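Chapter 4
Comparing Two Grippers

In this chapter we compare two hand-held grippers, the Endura and the Drultar. Both have two fingers, but the pads are different. We close each gripper on the same object up to 10 times and write down every slip.

A computer mouse is a good first object - it is low, and its sides are not parallel. Ribbed pads, one on each finger, should come to it from both sides.

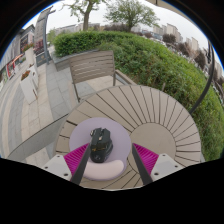 4.1 What to record

Write the name of the gripper, the type of pad and the object before you begin. Keep the same closing speed for both grippers.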